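Skarkley Whiteley 200 Headset: Review

The Whiteley 200 is a closed-back wired headset sold for late-night console and PC play. Its selling point is isolation: the player hears the game and the rest of the household does not hear the headset. I used it for eight weeks, starting in January, mostly after 11 p.m., in an apartment with thin walls.

Setup takes a few minutes. The cable ends in a single 3.5 mm plug, with a USB adapter in the box. The adapter worked on both machines I tried without extra software. The Skarkley desktop app is optional and adds an equalizer, a mic gate and a volume limit. Settings are stored on the adapter, so they are lost if you plug straight into a controller.

Leakage is low. At half volume, a person sitting across the kitchen table could not tell which game was running. At full volume, gunfire and engine noise were audible but speech was not.
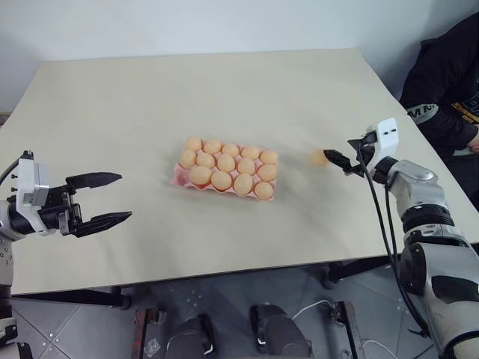

Eggs in a pink molded tray.

Sidetone is the feature that matters most for noise. It feeds your own voice back into the ear cups, and without it most people shout. The Whiteley has 8 sidetone levels. Level 5 kept my voice at normal speaking volume through a full Friday session. Levels 7 and 8 add a hiss that is hard to ignore in quiet games.

The microphone is average. Darnell Kincaid, on the other end of the call, said I sounded clear but thin. The gate cuts the first consonant of a sentence if set above the midpoint. Leave it low.

Comfort is good for two hours and fair after that. The clamp is firm, and glasses make it worse. The pads come off with a twist and can be washed - the replacement part number is 2176, printed inside the left cup.

Compared with the older Istier, the Whiteley has less bass and a much better cable. Footsteps are easier to place. Explosions have less weight.

Pros: low leakage, useful sidetone, washable pads
Cons: tight clamp, settings tied to the adapter, hiss at high sidetone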